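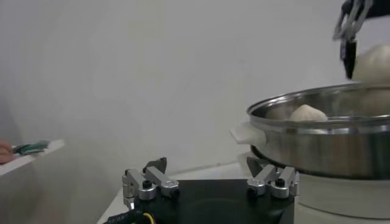 Emura Curing Light by Nuklow

We know how it goes, you have a child in the chair who can't sit still one second longer, and the filling still has to set! The Emura was made for days like that. It is cordless, light in the hand, and gives you up to 500 cures on a single charge (so yes, you can forget the dock over lunch).

Steamed buns in a stainless steel pot

Josée Desjardins at our Brukumness showroom is always happy to talk you through the tips and sleeves, and she will gladly send a loaner so your whole team can try it first.

Output: 2000 mW/cm2
Weight: 200 g with battery
Price: $310, charging dock included

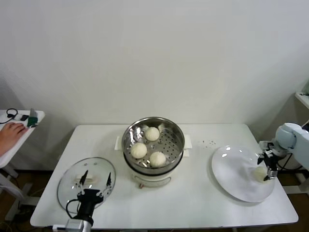 Buns in the steamer, lid off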